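Praver Household Items – data card

Maintained by Pirjo Hämäläinen, Jirkstead. Last revised 27 April 2026.

Contents

The set covers small kitchen and table items in one home: 375 clips, 57 item types. Sticks, strips and thin rods are grouped under "long-thin". 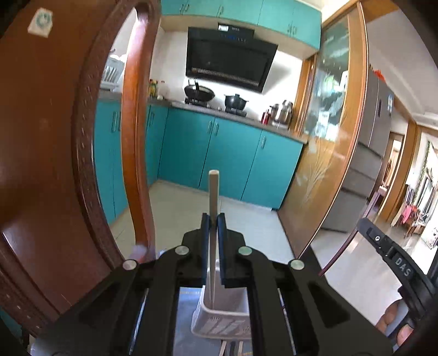
Stick and white container, class "long-thin".

Sheet items

Items on the light blue woven sheet are labeled by color and surface – "red strip", "ribbed strip". Overlapping items share one bundle ID.

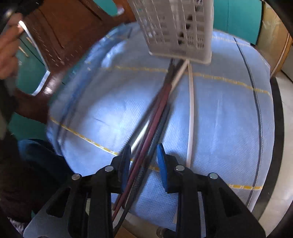 Known gaps

Material is not labeled. 200 labels await a second check.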